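Filed under: Word Lists > Shopping and Household > English, spoken

Plurnier Shop Words
A list of what people call things when they ask for them in a shop

What this is

Plurnier Shop Words is a table of names for ordinary household goods. Every row gives one name that a customer used when asking for a product, together with the name that was printed on the product or its shelf label. The table has 3,102 rows. It was collected in the towns of Custley and Oltden, in 12 shops that sell food, cleaning products, kitchen items and small hardware.

I started it because I learned English from books, and then I took a job at a counter. A customer asked me for "the scratchy side things" and I stood there without any idea. She wanted kitchen sponges. I wrote it down in a notebook and after that I continued writing.

The list may be useful if you teach English to people who will work in shops, if you make a search box for a small online store, or if you are simply interested in how people speak. It is too small for serious statistics about dialect and I ask you not to use it for this.

Files

shopwords.csv – the main table
shops.csv – one row for each shop, with the town and the type of shop, but without the name
categories.txt – the nine categories and a short explanation of each one
CHANGES.txt – corrections, newest first

All files are in UTF-8. The separator is a comma, and fields that contain a comma are in double quotes. Please open the files with a proper import and do not double-click them, or some spreadsheet programs will change entries like "3 in 1" into a date.

Columns of shopwords.csv

The main table has seven columns.

id – a number that never changes, even when the row is corrected
asked – the words of the customer, in lower case
label – the name on the package or the shelf label, without the brand
category – one of the nine categories
shop – a letter that points to shops.csv
kind – how the two names are related (see below)
note – free text, often empty

The column "kind" can have these values:

same – the customer used the printed name
short – a part of the printed name, like "foil" for "aluminum foil"
use – the purpose of the thing, like "the stuff for the drain"
look – the shape or color, like "the round ones with the holes"
brand – a brand name used for the whole type of product. The brand itself is replaced with BRAND
other – everything that I could not decide

The line between "use" and "look" is not always clear. When somebody says "the spray with the long nose for behind the stove," both are there. In such cases I took the one that came first in the sentence. It is a simple rule and sometimes it gives a strange result, but at least it is always the same rule.

How the words were collected

The notes were made by people who worked in the shops, on paper, after the customer had left. No sound was recorded. This means that the exact words can be a little wrong, above all in long requests. Names of customers, ages and accents were never written down.

In the larger stores the customers ask less. They walk along the shelves until they see the thing, and they speak to somebody only when they have already given up. For this reason the requests from such places are often longer and have more "look" in them, and the small counters give more "short."

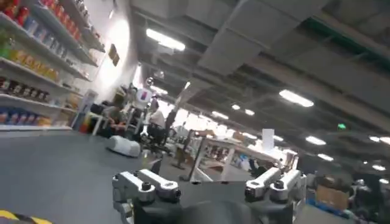
Syafiqah Sinaga wrote to me that this could also come from the labels: when a person has already read the whole shelf and did not find the word, she said, he stops trusting the word and begins to describe the thing. I think she is right, or at least more right than I was in the first version of this page. She also asked if I could mark the requests that were made after searching. I am sorry to say that I can't, because the notes do not contain it. If somebody continues this work, please add a column for it from the beginning.

Cleaning of the data

I corrected clear spelling mistakes in the column "asked," but I did not correct grammar. "Them little hooks" stays "them little hooks." Words like "please," "sorry" and "do you have" were removed from the beginning of a request. Inside a request they were kept.

Repeated rows were kept too. If "bin bags" appears again in the same shop, then it was asked for again. Do not remove duplicates if you want to know which names are common.

The category "kitchen" was divided in May into "cooking" and "storage." Old copies of the table still have the old name. Compare with categories.txt if your results look different from mine.

Known problems

The shops in Oltden are almost all hardware shops, and the food shops are almost all in Custley. You can't separate the effect of the town from the effect of the shop. I knew this too late.

One shop sent its notes already sorted by alphabet, and I believe that some common requests were written only once there. It is the shop with the letter F. I leave it out when I count.

"Other" is too big. I went through it one more time and moved what I could, but after an evening with it everything begins to look like "other."

Some labels were not in English. The translation in these rows is mine and it is marked with "tr" in the note.

Using the list in class

I use it in a small evening group at Wuisan, the language school in Custley. We take a few rows from "use" or "look," I read the column "asked," and the students guess the label. It takes roughly seven minutes and it is a good beginning when people are tired. Beginners prefer "short." The rows with "thing" or "stuff" in them are the most difficult, also for me – I still get some of them wrong when I have not looked at the table for a while.

Permission

You may copy, change and share the files, also for paid work. Please keep this page with them and write what you changed.

Corrections are welcome. Send the id of the row and the new text, one correction on each line. I answer slowly, usually at the end of the month.

Last changed September 19, 2023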